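4.2 What bin labels tell donors

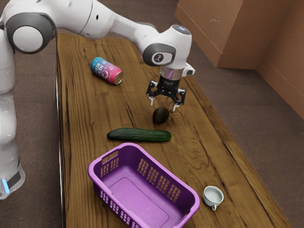 Figure 3. Simulated robotic arm with a parallel gripper above a long wooden tabletop.

Most earlier work on clothing donation bins starts from the claim that donors read the label and decide accordingly. We doubt it. The claim rests largely on surveys in which people were asked, weeks later, whether they had checked who ran the bin, and people tend to say yes to that kind of question.

Our own records cover 643 bins in the towns of Rutherford and Grisau. Of these, 518 carried wording that mentioned a cause, a charity or "families in need." Far fewer gave a registration number, and the print was often too small to read from a car window. Two operators, Pritell and Fultar, placed over half of the bins in Rutherford. Both are for-profit resellers. Both use labels that name a partner charity, and neither label says what share of the proceeds reaches it.

It would be easy to call this fraud, and some local reporting has done so. We are not convinced the term fits every case. A flat monthly fee paid to a charity for the use of its name is legal in most states, even when the fee is tiny next to the resale value of the clothes. Whether a donor would still give after learning this is a separate question - one that the published studies mostly skip.

Disclosure rules have been offered as the fix. Grisau adopted one in April, and we went back six weeks later. The new stickers were up on most bins, usually on the side facing the wall. The town counts these bins as compliant. We see little reason to expect a change in donor behavior from a notice placed there, and the collection weights supplied by the operators, which we could not check, do not settle the matter.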